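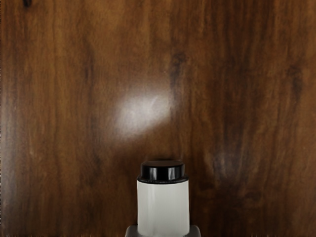

Danditix 마스크와 Lakatos 플래너로 펜꽂이 삽입 작업 구성하기

이 문서는 Vodament 2 환경에서 탁상의 마커를 집어 메시 펜꽂이에 넣는 작업을 설정하는 절차를 다룬다. Traneck 브리지가 설치되어 있고 시뮬레이션 장면이 오류 없이 열리는 상태를 전제로 한다. 실물 팔에 적용할 때의 안전 설정은 다루지 않는다.

1. 장면과 시각 동기화

Traneck 설정 파일 bridge.conf에서 clock_source를 sim으로 바꾼다. 기본값인 wall을 그대로 두면 렌더링이 밀릴 때 영상과 관절 상태의 시각이 어긋나고, Danditix가 계산한 물체 자세가 손목 좌표계에서 튄다. 변경 후에는 브리지를 재시작해야 한다. 설정 재로드 명령으로는 반영되지 않는다.

카메라는 고정 시점과 손목 시점을 모두 등록한다. 두 스트림의 frame_id가 겹치면 나중에 등록한 쪽이 앞의 것을 덮어쓰며 경고는 나오지 않는다.

2. 반사광 마스크

광택이 있는 상판에서는 조명 반사가 흰색 물체로 분할되는 경우가 잦다. 흰 용기나 흰 마커를 대상으로 할 때 특히 문제가 된다. Danditix의 specular_mask를 켜고 다음 값을 넣는다.

specular_mask: on
min_area: 96
edge_softness: high
use_depth_check: true

min_area는 픽셀 단위이며 이보다 작은 영역은 마스크 후보에서 제외된다. use_depth_check가 true이면 상판 평면보다 튀어나온 영역은 밝더라도 물체로 남는다. 이 옵션을 끄면 흰 물체의 윗면이 함께 지워질 수 있다.

손목 시점에는 그리퍼 손가락이 늘 들어오므로 self_filter도 켠다. 손가락 모델은 URDF에서 읽는다. 손가락을 교체했다면 URDF를 먼저 갱신하고 필터 캐시를 지운다.

3. 메시 펜꽂이의 충돌 형상

펜꽂이 벽은 구멍이 뚫려 있어 깊이 영상의 점군이 벽과 뒤쪽 상판으로 나뉜다. 점군을 그대로 충돌 지도에 넣으면 Lakatos가 벽을 통과하는 경로를 허용한다. 점군 대신 기본 도형을 쓴다.

collision_source: primitive
shape: open_cylinder
bottom: closed
wall_padding: 2

wall_padding의 단위는 mm이다. 값을 키우면 벽과의 접촉은 줄지만 개구부도 그만큼 좁아져 삽입 경로가 나오지 않는다. 도형의 축은 상판 법선에 맞춘다. 개구부 중심은 림의 타원 피팅으로 구하고,

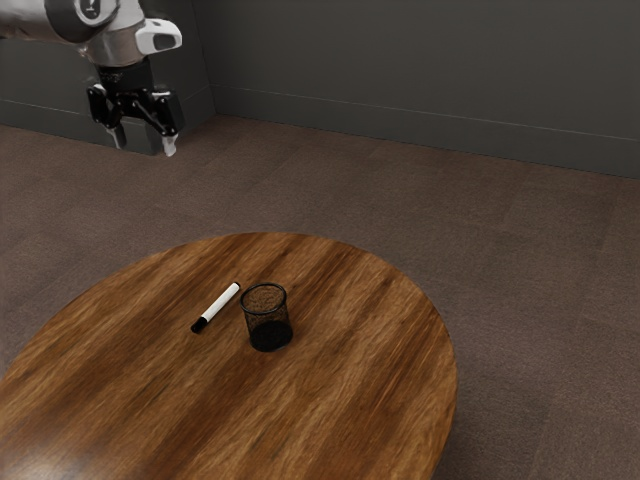
피팅 잔차가 큰 프레임은 버린다. 림의 일부가 팔에 가려진 상태에서 피팅하면 중심이 가려진 쪽의 반대편으로 밀린다. 따라서 타원 피팅은 팔이 대기 자세에 있을 때 한 번 수행하고 결과를 latch한다. 파지 이후에는 latch된 값만 사용한다.

4. 플래너 설정

Lakatos 작업 파일에 approach, grasp, lift, reorient, insert 단계를 순서대로 정의한다. reorient와 insert는 반드시 분리한다. 한 단계로 합치면 회전 도중에 하강이 시작되어 마커 끝이 림에 걸린다.

max_iterations: 3,000
seed: 2,144
lift_axis: world_z
attach_object: after_grasp

seed는 결과를 재현하려는 용도이므로 다른 값을 써도 된다. 다만 경로를 비교하는 동안에는 고정한다. max_iterations에 도달하면 플래너는 부분 경로를 반환하지 않고 PLAN_TIMEOUT으로 종료한다.
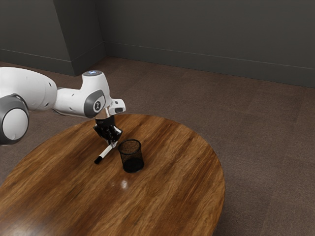
attach_object는 파지한 물체를 그리퍼의 충돌 형상에 합치는 옵션이다. 이 옵션이 꺼져 있으면 플래너는 손가락만 검사하고 마커의 돌출 길이를 무시한다. 마커가 손가락에 비스듬히 물려 검은 캡 쪽이 상판 바로 위까지 내려온 자세에서는 차이가 크다. 여기서 곧바로 손목을 돌리면 캡이 상판에 닿을 수 있고, 오른쪽의 펜꽂이와도 간격이 좁다. lift 단계를 생략하지 말고, reorient의 시작 높이는 마커를 수직으로 세웠을 때 아래쪽 끝이 림보다 위에 오도록 계산한다. 계산식의 기준점은 손가락 끝이 아니라 attach된 물체의 최하점이다.

5. 삽입 축 정렬

reorient의 목표는 마커의 장축을 world_z와 평행하게 만드는 것이다. 장축을 중심으로 한 회전은 결과에 영향이 없으므로 해당 자유도를 풀어 둔다.

goal_constraint: axis_only
free_rotation: object_long_axis

캡과 반대쪽 끝 중 어느 쪽을 아래로 둘지는 down_end에 지정한다. 값이 비어 있으면 현재 자세에서 회전량이 작은 쪽을 고른다. 방향이 중요한 작업이면 비워 두지 않는다.

6. 실행 및 로그 확인

작업을 dry_run으로 한 번 실행한 뒤 로그에서 다음 항목을 본다.

PLAN_TIMEOUT: wall_padding을 확인한다. 값이 맞다면 free_rotation이 적용됐는지 본다.
ATTACH_MISSING: 파지 판정이 나기 전에 lift가 호출되었다. grasp 단계의 wait_for_contact를 켠다.
STALE_POSE: clock_source가 wall로 남아 있다. 1절로 돌아간다.
RIM_FIT_REJECTED: 대기 자세에서 림이 가려진다. 대기 자세를 옮기거나 다른 고정 시점을 지정한다.

dry_run이 통과하면 dry_run 값을 false로 바꾸고 같은 seed로 다시 실행한다.

최종 수정: 9월 14일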